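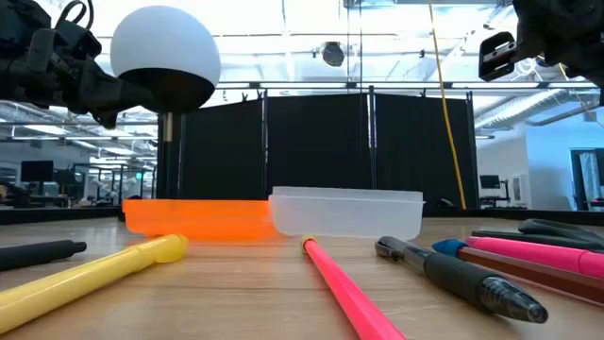
Pens, pens and more pens

Posted in Club Nights, Robots

I have been meaning to write up the autumn term for weeks now, and every time I sit down to do it the kettle goes on, or somebody rings, and off I wander. So forgive me if this comes out in a bit of a jumble. I've got a mug of tea, the cat is asleep on the notes, and I'm going to type until one of us gives up.

For those who are new (hello, and welcome!), I help out at the Suswood robotics club, which meets on a Monday evening and takes more or less anyone who turns up and wants to learn. We have school leavers, a couple of retired people, and several students from the college who are supposed to be doing their coursework and come to us instead. I knew next to nothing when I joined. I used to mend sewing machines, and I still think that was the best possible training, whatever the students say about it.

This term's project is called Ikska. The name was pulled out of a hat in September and I voted against it, but I've grown fond of it. The idea is simple enough to explain to your grandmother: two arms, one table, a muddle of things from somebody's desk, and the arms have to tidy up. Pens and markers and the scissors all need to end up put away. We are entering it for the Stodurgate Cup in the spring, in the class for two arms working together, and the rules say you get 8 minutes for a table you haven't seen before.

Eight minutes sounds like a lot, doesn't it? I thought so too. I could clear my own kitchen table in that time and wipe it down after. Then I watched our first try on the first proper night of term, and by the time the bell went, we had moved one pen from one side of the table to the other, and dropped it there.

How we teach it

The way we do it is by showing. One of us drives the arms by hand through the whole job, start to finish, and the computer keeps a record of it. Then we muddle the table up and do it again, and again, and then we change drivers and do it all over. We set ourselves a target of 1000 good runs before the new year, which I thought was madness when it was written on the whiteboard and which I still think is madness now, only I'm used to it.

You do get better at driving. My first few goes were dreadful – I kept squeezing too hard, and anybody who has squeezed a round pen between two flat fingers will know just how far it can shoot. The youngest member of the club drives as if she were icing a cake, very slow and very sure, and hers are the runs we all study. I have learned to breathe out before I close the gripper. It sounds daft but it has made a world of difference, and I now do it when I'm threading needles as well.

Pens are far harder than they look, by the way. They roll, for a start. They lie at every sort of angle, and a fat marker wants quite a different grip from a skinny gel pen. If you come down on one a shade too near the end it tips up like a seesaw. We spent an entire evening on nothing but pens, and at the end of it we all went to the chip shop and hardly spoke.

And then there are bags. It was one of the retired gentlemen who said that real people keep their things in bags, so why shouldn't we? I could have cheerfully hidden his coat. A clear bag is a wretched thing for a camera to make sense of, and it crumples differently every time you so much as breathe on it. But he was right, and the rules do allow for bags, so bags we have. The evening we brought it in with the scissors and the yellow marker inside, everyone pulled their chairs in close, me included, and I'm told I was talking to the left arm under my breath.
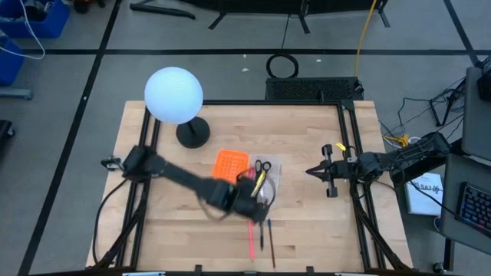 Where we've got to

As of last week we have 21 runs with the bag that everyone agrees are worth keeping, and a good many more that aren't. The plain pens are coming on nicely. Our best time for a clear table is 11 minutes, so there are three to find from somewhere, and opinions differ loudly as to where. The students want to make the arms faster. I would like them to stop dithering over each pen before they pick it up, and I've said so, at length.

We also owe a big thank you to Robichaud, the hardware shop on the corner, who let us have a box of odds and ends for nothing and wouldn't hear of being paid. Do pop in if you're passing and need hinges.

If you fancy joining us, the door opens at seven and you needn't know a thing about computers. Bring a pen or two that you don't mind losing, and a biscuit to share if you have one. I'll write again after the next practice round, once I've found out who took my good screwdriver home.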